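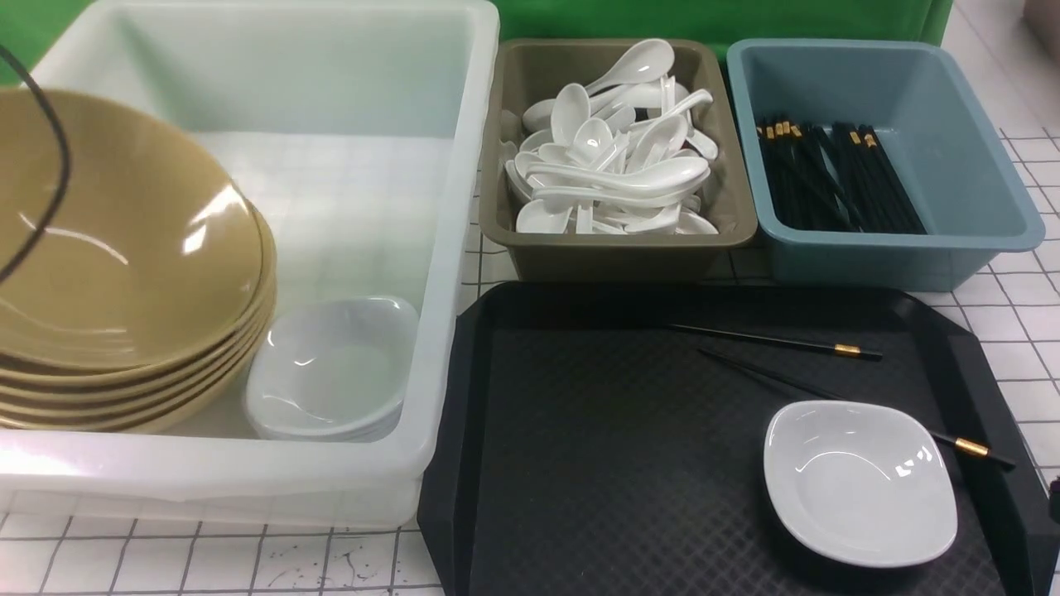
白色塑料箱里的一摞芥末黄的碗和一摞白色小方碟。

十一月,工作台笔记,晚上开始写

今天把冬季战役规则的第二稿从头到尾跑了两局,太过瘾了,趁脑子里还热乎赶紧记下来。

先说背景,给没跟上进度的同事:规则暂名Sandeo,28毫米小规模遭遇战,每边一个指挥官带几组散兵,设定是虚构的山地公国打边境战争。第一稿的问题大家都记得,激活顺序用抽牌,抽到后面双方都知道剩什么牌,最后几次激活基本是在走流程。第二稿改成每回合往牌堆里混2张“风雪”牌,抽到第一张,全场视距减半;抽到第二张,回合立刻结束,没动的单位就是没动。

就这么一个小改动,整张桌子的气氛全变了!

第一局,桥头堡剧本。红方守桥,蓝方要在第六回合结束前把一辆补给车赶过河。我把蓝方的骑兵放在左翼树林后面,想等步兵先打一轮齐射再冲。结果第二回合两张风雪牌挨着出来,红方一半人没动,蓝方的骑兵也卡在林子边上,谁都看不见谁。第三回合抢到先手的红方散兵直接摸到了林子外10厘米的地方,一轮近距离射击打掉两个骑兵,剩下的士气检定没过,掉头就跑。这种局面第一稿里从来没出现过,我一个人在桌边喊出声来。

补给车最后停在桥中间,差一个移动骰。红方胜。

第二局换了Zillitz村的剧本,就是上个月做好石墙和教堂的那块地形。村子摆在桌子正中,双方从对角进场,谁在结束时占的房子多谁赢。这局风雪牌出得晚,几乎每回合都在最后三四张才来,所以打得很传统,火力压制、绕侧翼、逐屋争夺。也好,说明牌堆运气好的时候游戏不会散架。近战倒是暴露了问题,记在下面。

要改的地方:

一、近战骰池太大。掷弹兵冲锋,加上指挥官加值,再加上守方被压制的减值,一次要扔十几颗骰子,扔完还得分拣。建议封顶,最多八颗,多出来的换成一次重掷。

二、石墙的掩护现在和树篱一样,打起来很别扭。石墙应该再高一级,翻越也要多花半个移动。教堂单独算坚固建筑。

三、风雪牌减半视距以后,炮兵几乎废了。试试允许炮兵向上一回合打过的目标盲射,命中减一。炮兵玩家总得有点事干。

四、士气检定的时机。现在是损失一半才检定,小组只有四个人的时候太突然。可以改成每损失一人都检定,但前两次有加值。这个我还没想清楚,先放着,下次两种都跑一遍。

五、指挥官阵亡以后的规则漏写了,翻了三遍稿子都没找到。第二局里蓝方指挥官在第四回合倒在井边,我现场编了一条:同组最近的士官接手,指挥半径缩到10厘米。效果相当好,蓝方一下子变得缩手缩脚,但还能打。写进正文。

点数方面,两局都是每边300点,摆出来蓝方18个模型,红方因为带了一门炮,人少一些。打一局的时间比第一稿短,吃完午饭开始,天还亮着就收了两局。对俱乐部晚上的活动来说这个长度正好。

再记一点涂装的事。红方的外套我换成了Flomico的暗红打底,上面扫一层偏橙的亮色,只扫肩膀和袖口的褶皱,隔着桌子看特别精神。蓝方的大衣还是老配方,深蓝底加灰蓝高光,白色交叉皮带最后再描。皮带千万别直接上纯白,先浅灰,再白,不然怎么看都像胶带。马的颜色想多做几匹栗色的,现在一排全是黑马,冲锋的时候分不清哪匹是哪组。

底座撒雪还没定。小苏打混白胶试了一块,干了以后发黄,放弃。下一块试玻璃微珠粉,混一点哑光清漆,边缘留出枯草和泥地,雪不要铺满。山地的雪薄一块厚一块才好看。

Uçar山口的剧本已经写了一半,打算当作整个战役的收尾:一条窄路,两边陡坡,攻方每回合从路口进一组人,守方可以提前布置两处滚石。滚石怎么在桌上表现我有个主意,用一把真的小石子从坡顶放下来,碰到谁算谁,不扔骰子。听起来很胡闹,但我真的很想试!坡面得重新切泡沫板,现有的那块太缓,石子滚到一半就停。

还有战役层面的连接。每局的幸存者带经验进下一局,升级表我只想留六项,再多就要翻书了。补给也算进去,桥头堡丢了补给车,下一局就少一次重掷。第一局红方赢得这么险,正好可以接着往下打。

下次跑测试之前要做完的:近战封顶写进稿子,打印新的速查表(字号大一点,上次那张在灯下眯着眼看),补两张风雪牌的备用牌,切Uçar的坡。坡先切,胶要过夜。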